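About Kaladum Golf Design

Kaladum Golf Design is a small golf course architecture practice. We plan new courses, rebuild old ones and write long-range plans for clubs that want to fix things a few holes at a time. Most of our clients are private clubs and city-owned courses, with a few resorts.

The firm was started by Bernadette Vasseur, who had worked on construction crews before she ever drew a green. She spent several seasons shaping bunkers and laying drain pipe, then went back to school for landscape architecture. Her first job under the Kaladum name was a nine-hole course at Wallen, where the budget covered new tees, two greens and not much else. The club is still a client.

What We Do

New courses make up the smaller part of our work. Good land is hard to find and permits take a long time, so we take on one new course at a time. The rest is renovation: rebuilding greens that no longer drain, moving bunkers, widening fairways that trees have closed in, and adding forward tees so that shorter hitters have a fair way around.

We also do routing studies for owners who have a piece of property and want to know if it will hold a course. Sometimes the answer is no, and we say so in writing. A routing study includes a walk of the site, a drainage map and at least one full layout at a scale the owner can read without help.
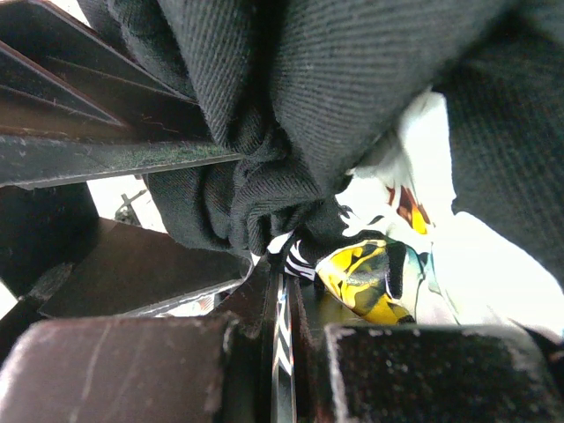
Every project begins on foot. We walk the ground with the superintendent before we meet with the board, and we go back after a heavy rain if the schedule allows. Plans are drawn by hand first and then moved to the computer for grading and quantities. Greens are drawn one at a time, and the final contours are set in the field with the shaper.

Selected Work

Parkon was our first full 18-hole course. It sits on old farmland with a creek running through the lower holes. The back tees play long, but most members use the middle set. We moved less dirt there than the owner expected and kept the creek where it was. The seventh green was built twice after the first version proved too steep for the speeds the club wanted.

Galli is a renovation of a city course that had lost much of its original shape over the years. Work was done in two phases so that nine holes could stay open. We took out cart path in several places, rebuilt all the bunkers and brought the greens back out to their old edges. The par-3 fourth is now 71 yards from the front tee, and it gets more play from juniors than any other hole on the property. About 3,000 people came through during the reopening month of July, by the city's count.

Wallen has been done in pieces. The last stage added a practice green and a short loop of holes that members can play in under an hour.

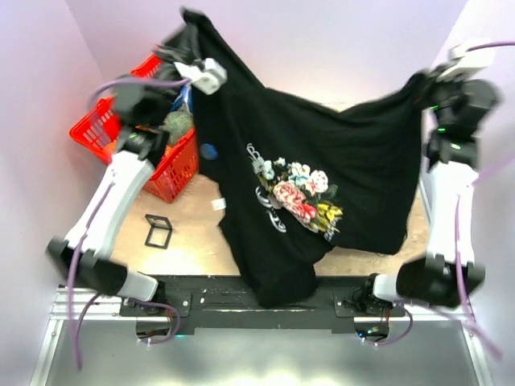

How We Work With Clubs

One designer stays with a project from the first walk to the final grassing. During construction that designer is on site at least every other week, and more often while greens are being shaped. We don't sell seed, sand or irrigation parts, and we don't take a share from contractors. Our fee is set before work begins.

We will meet with members if a club asks us to. These meetings usually run long, and the questions are mostly about trees.

Our Office

Our office is in Suite 643, one floor up from the street entrance. The drawing room holds plans for all of our past projects, and former clients are welcome to request copies. If you'd like to talk about a course or a piece of land, call or write to the office and ask for Bernadette. Please include a site map if you have one. Calls are returned in the afternoon, after 2, when she is not traveling.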